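Equipment plan for the coming year: where the money goes

Date: 21/10/2020

The equipment request for the Flerkbridge shop is due in December, and several of you have asked what is on it and what got left off. This is the short version. The full sheet is in the shared folder under Brunton, the name we are using for the handling cell project.

Simulation comes first

We are not ordering a second arm this year. The quote from Grullon was fair, but we would have been paying for a machine before we knew what we wanted it to do. Most of the early work on Brunton can be done in simulation, and that is where the first part of the budget goes. The line for it is $3,075, which covers one workstation and the extra memory. The software license is already paid through next year.

The jobs being tried out at this stage are basic ones: bring the gripper in, line it up with a part, close, lift, move away. We want to know which finger shape we need and how far the fingers have to open before anyone cuts metal. A long, narrow part that sits at a slant is a good test, as the approach angle matters a lot more than it does with a block. If the wrist has to turn further than the arm allows, we would like to learn that on a screen.

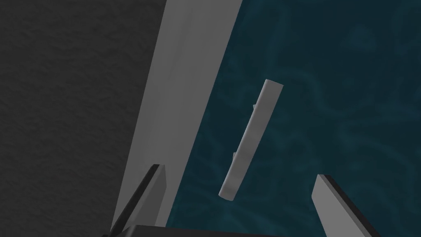 Fingers and spares

We have set aside $600 for gripper fingers. Brodonlow will machine them in pairs from our drawings, and we expect to go through more than one version. Please do not send drawings to them directly. Put them in the project folder and they will go out together, so that we pay one setup charge per batch.

The same line has to cover pads and screws. Last year those were bought out of general supplies and it took a long time to work out what the old cell really cost to run. From now on, if it goes on the gripper, it is charged to Brunton.

What is on hold

The following items are not in the request:

Second arm. We will look at it again when the simulated trials have given us cycle times we trust. Grullon has agreed to hold the price for 100 days.

Force sensor for the wrist. Useful, but we can borrow the one from the test bench for the first real trials.

Safety fence extension. This goes with the second arm. If one is approved, the other has to be approved with it – please do not plan floor space as if the fence were already there.

New bench. The present one is staying.

What we need from you

If you have a part you would like considered for the cell, send the drawing, the weight and the number handled in a normal week. A CAD file is best. A sketch with dimensions will do if that is all there is, but somebody will have to model it, so it will go to the back of the line.

Please also say how the part arrives. Parts in a tray are much simpler to plan for than parts in a bin, and the difference can change the price of a cell more than the choice of arm does.

We can take 2 more parts into this set of trials. Anything after that will wait for the next round. Requests go to the equipment planning mailbox, with Brunton in the subject line.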